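4. Adhesion of printed wallcoverings after humidity cycling

4.1 Method

Three papers were hung on primed plasterboard offcuts using two pastes, Bendico (ready mixed) and Trelance (powder, mixed to the packet instructions). The offcuts were left flat for two days and then placed in the cabinet at 70 per cent relative humidity for 16 hours, followed by eight hours at room conditions. The cycle was repeated five times. Peel force was measured on strips cut across the seam, pulled at a constant rate by the bench tester in the materials lab. The load cell was zeroed before each strip.

4.2 Results

Seam lifting was found only on the non-woven paper hung with Trelance, and began at the lower corners. The vinyl-faced paper did not lift with either paste, but its backing tore before the bond failed, so the peel values in Table 3 are a lower limit – they should not be read as bond strength. Sample 3711 was rejected owing to a void under the seam.

4.3 Pattern matching and waste

Trimming for the repeat was recorded separately. A large repeat raises waste on short drops, and a diagonal layout makes a mismatch at the seam easier to see than a scattered one.

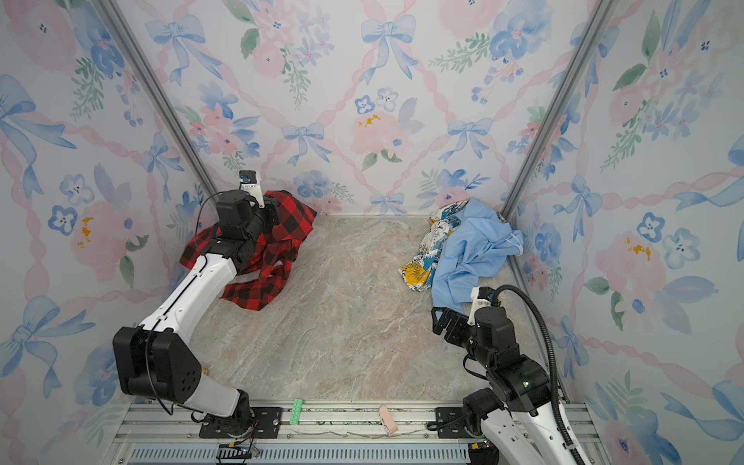

Ruairi Strachan objected at the June review that waste should be worked out per wall and not per roll, as offcuts from a long drop can be used over a door or window. The figures were recalculated on that basis and the ranking of the three papers did not change. The Baxter paper still gave the most waste on drops under 2000 mm.

4.4 Further work

Corners were not tested. Internal corners should be included in the next series, with the overlap kept constant.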